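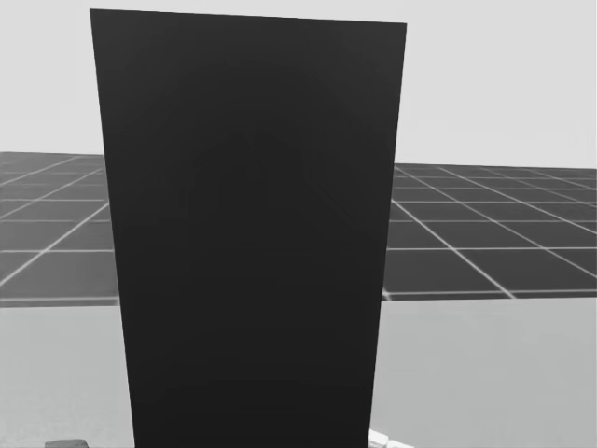
The dark panel in the simulator, with the grid floor behind it.

1 Oct 2025

Today I lost almost the whole day to one fault, and I want to write it down while I still remember the order of things.

In the morning I started the night results and saw that the task on the tall panel had failed in 18 runs. Yesterday it had failed in two. I had changed nothing in the task, only the package from Sternwood, who send us the models for the two arms. Floarea Lungu had told me on Monday that the new package was safe to take, and I believed her, and I still think she was right to say it with what she knew.

The failure is always the same. Both arms come to the panel, one from each side, and they should close on it and stop when the force is high enough. Instead the force limit does not trigger. The command keeps growing until the solver gives up and the run ends with an error. In the simulator this costs only time. But the same controller goes to the real cell in Takville in December, and there a person can be standing near the fence. So I did not want to write "solver problem" in the log and go on, as I have done before with smaller things.

First I suspected the contact settings of the panel. I made it heavier, then I made it lighter. I gave the table more friction. Each try took me twenty minutes of waiting, and I drank too much coffee. After lunch I called Mawuli Gbeho, who wrote most of the force code before he moved to the Jitaru project. He was kind, although I could hear that he was in the middle of something. He asked me one question: in which units does the new package report the force? I said newtons, of course. He was silent for a moment and then he said, please look.
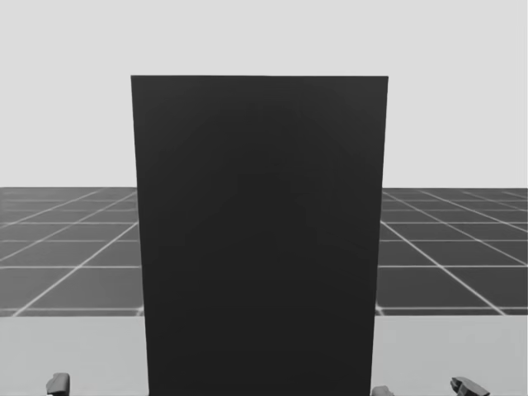 I looked, and it was not newtons. The old package gave the force in newtons, and the new one gives it already scaled, as a part of the maximum. So our limit of 8 was compared with a number that can never be bigger than one. Naturally it was never reached. The release note does mention it, in a paragraph near the end, under a heading about names of files. I had read this note. I must have read it with only my eyes.

What bothers me more is the second protection. We have a watchdog, Gunano, which should stop the arms if the command grows for too long without any answer from the force side. It did not stop them. I found out that it reads the same force value, through the same function, so when one was blind the other was blind too. For two years we have been saying in meetings that we have two independent protections. I said it myself, in front of the customer.

I corrected the units and repeated five runs before I went home. All of them stopped at the limit. I wrote to Floarea and asked that the package is not used in Takville until the watchdog has its own source of force. She answered quickly, only "agreed, call me tomorrow." I think she is worried about the date. I am also worried about the date, but less than I was at noon.

For tomorrow: write the report with the real cause and my own part in it. Ask Sternwood if other values were scaled too - the speeds look correct but I checked only the left arm. Return Mawuli's call, he tried me at six and I was on the tram.

It is late now and my neck hurts. I forgot to buy bread again.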